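Subject: Re: [gondilar-club] Paddle task, which pads?
Date: April 9, 2021

Hi all,

Sorry for the slow answer, I had a lab report to hand in and then slept through most of a day. Quoting the bit I'm replying to:

> We're the other half of the club (the Evgate lot) and we're
> starting on the paddle task next week. Two things. Do you use
> the foam pads or the grooved ones for picking the paddle up?
> And does it matter if the stand isn't exactly in its outline
> at the start? Ours gets nudged all the time and I'm getting
> fed up with shuffling it back.

Pads first. We've tried both sorts and I still go back and forth! The foam ones are kinder to the wood and you can be a bit sloppy coming in, but they go fluffy along the edges and then you're picking bits off the table. The grooved ones hold better on the handle, and I find it easier to see what I'm doing past them. Check your zip ties before you start, by the way. We had the cable catch in the linkage on Khương, our oldest gripper, back in December and it cost us a whole evening.

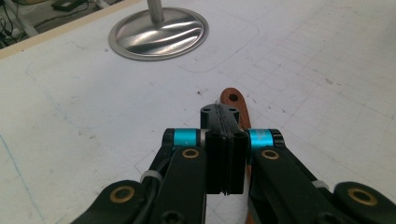
Pads closed, paddle just behind them, stand at the back.

As for the stand, yes, I'm afraid it does matter. The scoring sheet for the Hitura round allows 5 mm either way and no more. We drew round ours in pencil and check it every single run, which sounds tedious but you stop noticing after a while. If yours keeps wandering, have a look at who's leaning on the table (in our case it was me).

With two grippers going at the same time you also want to agree who moves first. We say it out loud, "mine" or "yours", and it feels daft for the first ten minutes. After that you'd miss it. The person on the far side should keep their elbow up so the other one has room to come in near the pole.

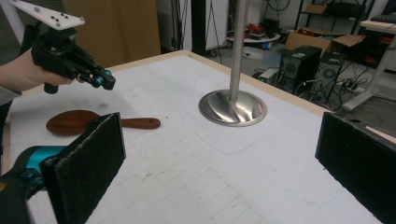 Where we've got to

Up to last night we had 193 runs written down and 93 of those I'd call clean, start to finish. Most of the others are my fumbles on the handover, plus a batch where we'd forgotten to write down which pads were on, so they're no use to anyone. I'd like to get through another lot before the holidays are over, but two of us have exams and the room is booked solid in the mornings.

One more thing you didn't ask. Put the paddle down the same way round each time! We didn't for ages and couldn't work out why our notes made no sense.

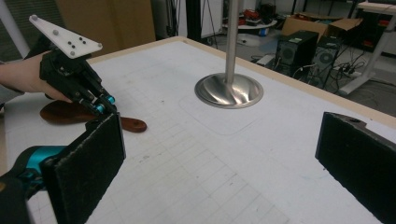
My own job for the Gondilar write-up is the section on approach angle, and I'm stuck on how much to put in. I've been coming at the paddle from above with the fingertips tipped down, and I think that's the way to go, but I've only got my own hands to judge by. We lay it with the blade to the left and the handle to the right, so going in over the left half means you meet the wide part first, and I keep wondering if the handle end would be easier for somebody with smaller hands. If any of you fancy trying it both ways and sending me your notes, however scruffy, I'd be really grateful. A few lines would do. I'll put your names on the section, obviously.

I'll bring the spare foam on Monday in case you want to try it. Shout if you need the scoring sheet again, I've got the file somewhere.

Cheers,
(the one with the elbows)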